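Jillby Tabletops – README

Version 2 of the collection. Please read this page before you download, it answers most of the letters we receive.

What is in it

Jillby Tabletops is a collection of 500 pictures of table surfaces, together with short notes about each table. It was made by the Fiore reading room for people who draw, model or restore interiors and who need to know how an ordinary table top looks in ordinary light. The tables are the kind that you find in a school, in a canteen, in a small office or in a rented kitchen. Antique tables are not included, and outdoor tables also not.

The notes are in English. They were written by hand, one table after another, and you will notice that the early ones are shorter than the late ones. In February we began to write down the light also, and we did not go back to add it to the older notes.

How the folders are organized

There are 4 folders: pale, medium, dark and painted. The first three are for tops with a wood pattern, real or printed. The last one is for tops in one plain color. If a table has a painted frame and a wood top, it goes by the top. A table is always in one folder only.

Inside each folder you find the pictures and one text file with the notes. The number at the start of a note is the same as the number of the picture. Numbers are not continuous. When we removed a picture, we left its number free.

Fields in the notes

tone – how light or dark the top is, by eye, in one word or two
surface – wood, veneer, laminate, paint, or unknown
pattern – straight, wavy, cathedral, mixed, or none
gloss – matte, satin or glossy, as it looks in the picture
edge – straight, rounded, or not visible
on the table – things that lie on the top, only if they matter for the pattern
light – overhead, window, lamp, mixed, or empty in the older notes

The word "cathedral" is for the pattern of tall arches, one inside the other, which many people call flame. We had both words in version 1 and this made the search difficult, so now only one is used.

For the field "surface" we ask you to be careful. A good laminate and a varnished veneer can look the same, and we did not scratch the tables of other people to find out. When the person who wrote the note was not sure, the word is "unknown".

About the gloss

Gloss is the field with the most mistakes. A top that is matte to the hand can shine strongly under a ceiling lamp, and then it is noted as glossy. This is correct by our rule, but it is maybe not what you expect. If you need the true finish, please use only the notes where two people wrote the gloss separately and agreed. These have a small plus sign after the word.

We did not remove glare from the pictures and we did not correct the color. For a person who paints interiors the glare is useful, it tells where the lamp is.

Note for one table from the folder "pale", as it stands in the file:

tone – pale tan
surface – laminate
pattern – cathedral, with soft brown wavy lines
gloss – glossy
edge – straight
light – overhead

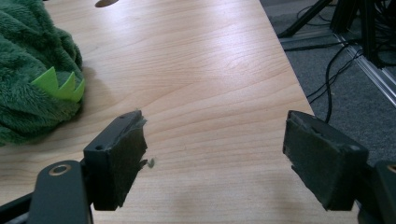

Sturine wrote back after version 1 that pale laminate should have a folder of its own, apart from real pale wood, and that a restorer loses an afternoon without it. We discussed this for a long time. The difficulty is again the "unknown" tables, which would need a third place. For now the folders stay as they are, and you can sort by the field "surface" – it gives almost the same result.

Known problems

The folder "dark" is small compared with the others. About a quarter of its notes have no word for the edge.
Some tables appear more than one time, from different sides. They have different numbers and we did not link them.
The word "satin" was used too freely in the beginning.

Use and changes

You may use the pictures and the notes for study, teaching and your own drawings. If you print them, please write "Jillby Tabletops, Fiore reading room" near the picture. The viewer for the notes is made with Pikodum, but you do not need it, the text files open in any editor.

Corrections are welcome. Please send the folder, the number and the field that is wrong, and write one correction per line.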